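Gredwood presents a small glass jar with gold lid for home kitchens

PRESS RELEASE - 24/10/2018

Gredwood, the maker of household storage, announces a new jar for spices, salt and small sweets. The jar is short and round, made of clear glass, and it closes with a gold-coloured metal lid. It was designed together with the studio Murthy and will be sold in the Zadum shops.

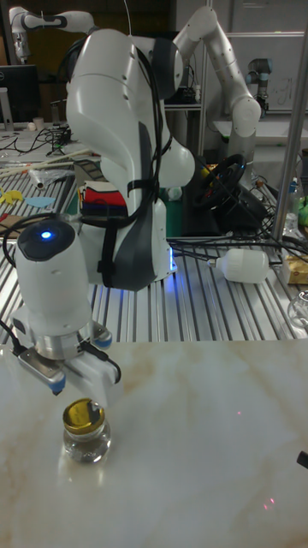

Why a short jar

Many kitchens have one deep shelf where the tall jars hide the small ones. The new jar is low, so it can stand in the front row or in a drawer. The glass is clear and the contents can be recognised without a label.

"We wanted a jar that people leave on the table after the meal," says Anil D'Souza, product manager at Gredwood. "The lid has a warm shine and it looks well on a pale marble top - also on plain wood."

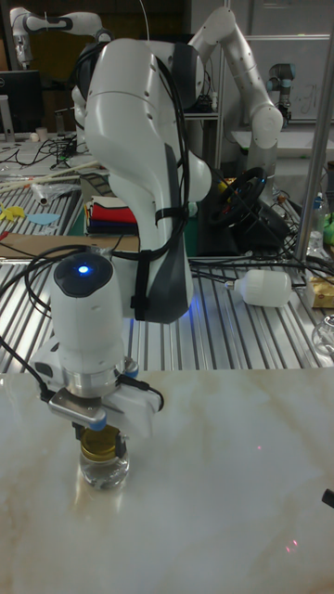
The jar will be offered in 2 sizes, and both sizes use the same lid. Spare lids can be ordered separately in sets of 3. The jar and the lid should be washed by hand.

Availability

The jars arrive in the shops in March. Customers of the Vindach catalogue can order a box of 8 from the same month.

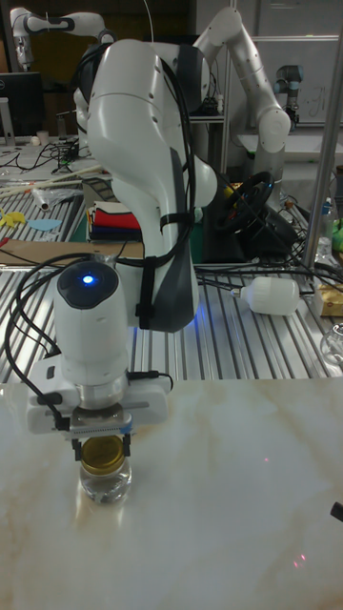 Page last changed: 24 October, press office

Shops which would like to receive a sample are kindly asked to write to the Gredwood press office and to name the size they prefer.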